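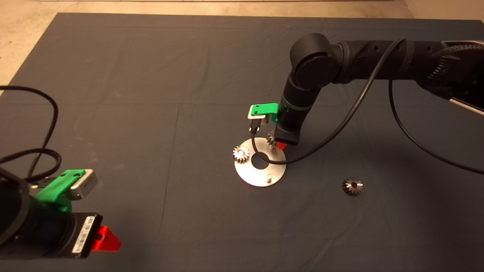 Right arm on the small bevel gear, left arm waiting its turn.

Workshop > Projects > Two-Arm Gear Bench > FAQ

6 min read

What is this project?

Two robot arms that put gears onto a metal plate, slowly, in a shared workshop in Meltton. A person can do the same job while eating a sandwich. We call the project Prurkadham, which was the name of the shelf the parts were stored on, and by the time anyone objected it was on the wiki.

Who built it?

Odair Nogueira did the wiring and most of the software. Alcides Llanos printed the brackets and redid the wiring. I write the FAQ, so any complaints about tone can come to me.

Why are the camera brackets green?

Green was the spool on the printer. We have since been asked whether it helps with color detection. It does not. We have also been asked whether we would print a set in black to match the arms, and we would, if the person asking would like to come in on a Friday and do the bed leveling.

And the red-orange fingertips?

Those were a choice. They show up well against metal in the camera view, and when a grip goes wrong you can tell which part of the mess is finger.

Why a gray cloth and not a proper bench top?

Dropped gears bounce on concrete. On cloth they mostly stay where they land, and the cameras get a dull background with no glare off it. Iron it if you like. Alcides ironed it once, in January, and the success rate did not move.

Can it really mesh bevel gears?

Sometimes. Spur gears are the easy part: flat, wide, forgiving. The little bevel is harder to hold square, because the teeth slope away from the fingers and it wants to tip as you close on it. Our best evening was 83 percent of attempts ending with the gear seated. Our worst evening is not on the wiki.

Why do you need two arms?

One can steady the plate while the other places. In practice the second arm spends a lot of its time hovering nearby, like a relative watching you park. Running both also means twice the calibration, and if you bump either camera bracket you get to start over. Please don't lean on the arms.

Could you tidy up the cables?

We could. We clipped them down neatly in the first version, and the wrist ran out of slack halfway through a turn and unplugged its own camera. Now they get long loops. If a loop drifts over the plate, pause the run and move it by hand. Do not try to do it with the other arm. Odair has tried.

How long does a run take?

Six minutes if nothing slips. Budget more than 3 runs before you get one you would show to your family.

What is Ccori?

The script that replays a recorded motion. Korberg is the older one and should be left alone. It still works on one laptop and we would like to keep it that way.

Can I use the setup?

Yes, if you are a workshop member and have done the short safety session. Learn where the stop button is before you learn anything else. Put the gears back in the tray when you finish, and check under the cloth too.

14 comments | 31 shares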